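Égouttoir à couverts Clevholm — Guide d'installation et d'usage
Section 7 : Mise en place sur la table et entretien courant

Vous avez monté l'égouttoir. S'il vous reste une pièce en main, retournez à la section précédente, nous vous attendons.
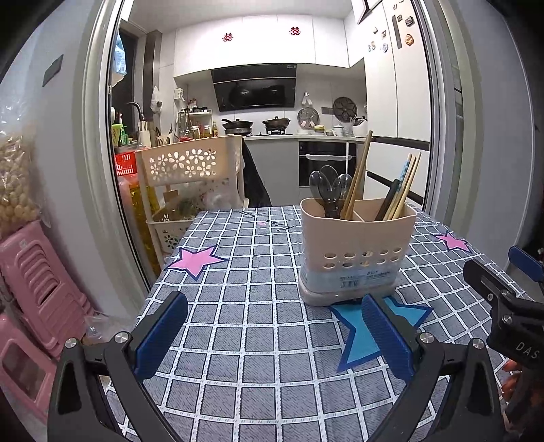 Choisir l'emplacement compte davantage qu'on ne le croit. L'égouttoir se pose à plat, sur une table ou un plan de travail, à portée de main de ceux qui mangent et hors de portée des coudes de ceux qui racontent leur journée.

1. Posez d'abord le plateau de base. Sur une nappe, lissez les plis avec la main : un plateau bancal penche toujours du côté du téléphone.

2. Placez le bac sur son plateau et appuyez sans forcer. Il ne se clipse pas. Inutile d'attendre le clic.

3. Répartissez les ustensiles entre les deux compartiments. Les cuillères vont d'un côté, cuilleron vers le haut, et les baguettes de l'autre. Les baguettes dépareillées sont admises — toutes les familles en ont, et le modèle Clevholm ne juge pas.

4. Laissez un peu de jeu. Un compartiment bourré ne sèche plus et rend les baguettes par poignées de onze quand on en voulait deux.

5. Videz le plateau chaque soir. L'eau qui passe par les trous du bas s'y rassemble et ne s'en ira pas par politesse.

Note : l'étiquette de façade peut rester en place. Si vous tenez à la retirer, passez un chiffon tiède pendant quelques minutes, puis tirez lentement par un coin. Les impatients trouveront le mode d'emploi du vinaigre à la section 9.

Attention : ne posez jamais l'égouttoir près d'un feu allumé, même « juste le temps de servir ». Le plastique a une mémoire, et elle est rancunière.

Attention : pas de couteaux pointe en l'air. Nous avons reçu des lettres.

Nettoyage : eau chaude, liquide vaisselle, petite brosse pour les trous. Séchez le bac avant de le reposer sur sa base.

Pièces de rechange : le plateau seul porte la référence 301, le bac seul la référence 599. Indiquez-la dans votre demande au service Munano, à Plollville, à l'attention d'Ingeborg Sauerland. « Le truc du dessous » retarde l'expédition.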